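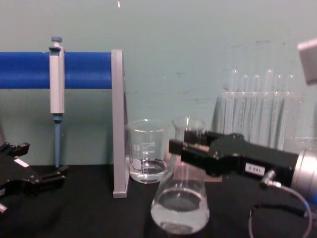 Figure 1. Single-channel micropipette on its stand at a laboratory bench.

4.2 Do faster lab results shorten pretrial detention?

The claim made for the Lustham program is simple. If DNA and drug results reach the prosecutor sooner, weak cases are dropped sooner, and people held before trial go home. The Lombridge court adopted the program on that basis, and its first report credits it with a 46-day fall in the median time between arrest and final outcome. We doubt that the report can support this.

Our first concern is the sample. The report covers 1500 felony arrests, but lab work was requested in only 900 of them. The fall in case length is given for the whole group. A change in lab speed cannot directly shorten a case in which nothing was sent to the lab, and the report does not give separate figures for the two kinds of case. We asked for them and were told that the court's records system does not store the request date in a form that can be searched.

Our second concern is bail. In February, midway through the study period, the Lombridge court began holding bail reviews in the evening as well as in the morning. Defendants who are out on bail tend to have longer cases than those who are held, so a shift in who is released should change the median whatever the lab does. The report mentions the new hearings once, in a footnote – and makes no adjustment for them.

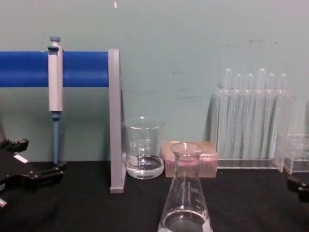 The comparison with Ornon does not settle the matter either. Ornon kept its old lab contract and saw no fall in case length, which the report treats as strong evidence. But Ornon has 2 felony judges, one of whom was on leave for much of the period, and a backlog would be expected there with or without a faster lab.

We also looked at the Kwofie index, the report's own measure of how much a case depends on physical evidence. If the program worked as described, high-index cases should show the largest gains. They show the smallest. The authors suggest that these cases are harder and so slower to respond, but the same index was used earlier in the report to predict the opposite.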